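生活文化論 講義ノート 第7回
市松模様と「くりかえし」の文化

今回の授業では、四角をならべるだけの模様が、どうしてこんなに長く使われてきたかを考えます。前回の縞模様の話の続きですから、前回のノートも手元に置いてください。私は日本語を大人になってから勉強しましたので、表現に変なところがあれば、授業の後で教えてください。

1 名前について

二つの色の正方形をたがいちがいにならべた模様を、日本語では市松模様と言います。この名前は江戸時代の歌舞伎役者の名前から来ています。その役者が舞台ではいた袴の模様が人気になって、人々がまねをしたと伝えられています。しかし、模様そのものはもっと古いです。それより前は「石畳」や「霰」という名前で呼ばれていました。古墳時代の埴輪の服にも、似た模様が見られます。

ここで気をつけてほしいことは、模様の歴史と名前の歴史は別のものだということです。学生のレポートには「市松模様は江戸時代に生まれた」という文がよくありますが、これは正しくありません。「江戸時代にこの名前がついた」と書いてください。

英語では checkerboard とか checks と言います。日本語の「チェック」は、格子の柄も市松も両方ふくむことが多いですから、レポートでは「格子」と「市松」を分けて使ってください。格子は線が交わる模様で、市松は面がならぶ模様です。

2 面と地

縞模様のとき、どちらの色が「地」で、どちらの色が「図」か、という問題を話しました。白い布に細い青い線があれば、ふつうは白が地です。では、市松の場合はどうでしょうか。

白と黒の面積が同じですから、地と図を決めることができません。見ている間に、白が前に出たり、黒が前に出たりします。この不安定な感じが、市松のおもしろさの一つだと私は考えます。 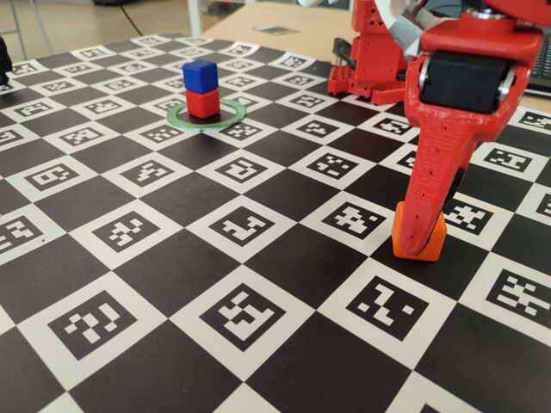 ただし、実際の生活の中では、どちらかの色が地になることが多いです。たとえば白い壁の台所に白と黒の床があると、白は壁とつながって見えますから、黒い四角だけが置いてあるように感じます。反対に、家具が全部黒い部屋では、白い四角のほうが目立ちます。つまり、模様の見え方は模様だけで決まるものではなく、まわりの物の色にも影響されます。

授業で使う教材の中に、Fonurness という古い宿屋の話があります。この宿屋の玄関は石の市松の床で、食堂は木の床です。客は玄関に入ると、なぜか歩くのがゆっくりになると宿の人が書いています。宿の人の感想ですから、証拠としては弱いです。しかし、床の模様と人の歩き方の関係を考える入り口になります。四角の大きさが歩幅に近いとき、人は線をふまないように歩くことがあります。子どものときに、みなさんもそういう遊びをしたと思います。

3 大きさの問題

同じ市松でも、四角の大きさによって印象が変わります。遠くから見る場合、小さい市松は灰色の面のように見えます。織物ではこの性質を利用して、二色の糸だけで中間の色を作ることがあります。

Tagle という織物の工房の見本帳には、同じ紺と白の糸で織った市松が6種類のっています。いちばん細かいものは、手に取らなければ模様だとわかりません。いちばん大きいものは、座布団一枚に四角が四つしか入りません。見本帳の説明文には、細かいものは「普段着」、大きいものは「祭り」と書いてあります。大きさだけで、着る場面の意味まで変わるのです。

この点について、私の母国の布と比べると少しちがいます。私の国では、大きい四角は農家のテーブルクロスの印象が強くて、祭りの感じはあまりありません。どちらが正しいという話ではなくて、模様の意味は土地の習慣の中で作られるという例として聞いてください。

4 終わりのない模様

市松は上下左右にどこまでも続けることができますから、繁栄や発展の意味があるとよく説明されます。贈り物の包み紙や手ぬぐいに使われる理由としても、この説明が出てきます。

私はこの説明にすこし疑問があります。くりかえしの模様は、麻の葉も七宝も青海波も、みんなどこまでも続けることができます。では、なぜ市松だけを特別に言うのでしょうか。後の時代に、品物を売るために加えられた説明の可能性もあります。資料を読むときは、その説明がいつの時代の本に書いてあるかを必ず確認してください。

もう一つ、端の問題があります。理論では無限に続く模様でも、布や床には必ず端があります。端で四角が半分になるのをきらって、先に部屋の寸法を計算する職人もいますし、まわりに一色の帯を入れて解決する職人もいます。Ukside の集会所の床は後の方法です。帯の幅は入り口の側だけ広くなっていて、ここに寸法のずれを集めています。図面は配布資料の3ページにあります。

5 用語の確認

市松:二色の正方形をたがいちがいにならべた模様。
石畳:市松の古い呼び方の一つ。今は道の舗装の意味で使うことが多いので注意。
霰:細かい石畳模様の呼び方。有職文様の名前に残っている。
地と図:背景として見える部分と、形として見える部分。

6 課題

自分の家、または通学の道で、くりかえしの模様を一つ選んで、端がどのように処理されているかを観察してください。観察したことと自分の意見を分けて、200字以内で書いてください。スケッチをつけてもいいです。市松でなくてもかまいません。

次回は風呂敷の話をします。教科書の「Nutimo の包み方」の章を読んできてください。布を一枚持ってくると、授業の後半で使います。大きさはハンカチより大きければ十分です。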